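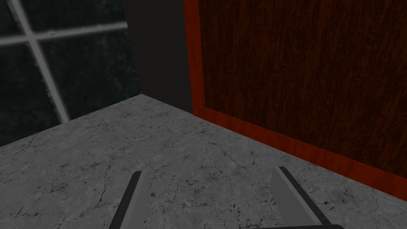 Open gripper over a marble counter, simulated kitchen.

Cladosbridge Assistive Equipment Office, 10 March 2025. This thread sets out our equipment plan for the kitchen manipulation program at the Delthorpe site. It is intended for partner organizations, suppliers and members of the public who have asked how the money will be spent. (1/14)

The program will purchase three robot arms, each with a two-finger gripper. An earlier draft of the plan called for a larger order, placed at once. After review, the order was reduced and part of the funding was moved to simulation, spare parts and staff training. (2/14)

Simulation comes first in the schedule. Bidders will be asked to show their gripper working in a rendered kitchen before any hardware is shipped. The rendered kitchen includes a stone counter, a wooden cabinet and a window, and the arm may be placed at any point along the counter. (3/14)

Why a kitchen counter? The households we serve have asked most often for help with items left at the back of a work surface, where a wall and a cabinet meet. Reach into that corner is therefore a scored item in the tender. Lifting strength is also scored, at a lower weight. (4/14)

Gripper fingers are budgeted separately from the arms. The unit price in our plan is $898 for each gripper, with replacement fingers included for the first year. Suppliers who bundle the gripper with the arm must still show its price on its own line. (5/14)

The simulation license is budgeted at $1,715 per seat. Seats will be shared between Delthorpe and the Majimbun training center. We have asked that seats be transferable between sites without a fee, and this will be written into the contract. (6/14)

Surface finish has been raised by several partners. Cracked or veined stone can be hard for a camera system to read, and dark specks may be mistaken for small objects. The test set will include plain counters as well as patterned ones, and bidders must report results for each kind. (7/14)

Lighting is treated in the same way. A dark window beside the work area is a common condition in the evening, when many residents prepare a meal. Bidders may not limit their results to daytime settings. (8/14)

A note on what simulation will not settle. Noise, cable wear, cleaning and the time needed for repair can only be judged on a physical unit. For that reason one arm will be delivered ahead of the others and kept at Delthorpe for a trial period of 30 days. The remaining arms will be released for delivery once the trial report is accepted. (9/14)

Running costs are where past plans have fallen short. The present plan sets aside funds for floor mounts, electrical work, safety inspection, insurance and yearly service. Departments that host an arm will not be asked to cover these items from their own budgets. (10/14)

On leasing: we compared a lease with outright purchase. The lease offered lower payments in the first year but restricted changes to the gripper, and our therapists expect to change finger pads often. Purchase was selected for the arms. The simulation seats will be renewed yearly. (11/14)

Fillier, our shared parts store, will hold spare fingers, pads and cables for both sites. Requests will go through the existing parts form — no new account is required. Used parts should be returned to Fillier with the form attached so that wear can be recorded. (12/14)

The tender will open in May. Documents will include the scoring table, the simulated kitchen files and a model contract. Questions received in writing will be answered in writing, and each answer will be shared with all registered bidders. Late submissions will not be opened. (13/14)

Partner organizations wishing to send a staff member to the Majimbun training sessions should contact the Equipment Office through the usual address. Places are limited by the number of simulation seats, and priority will be given to staff who work directly with residents. The full budget table is available on request, in large print if needed. (14/14)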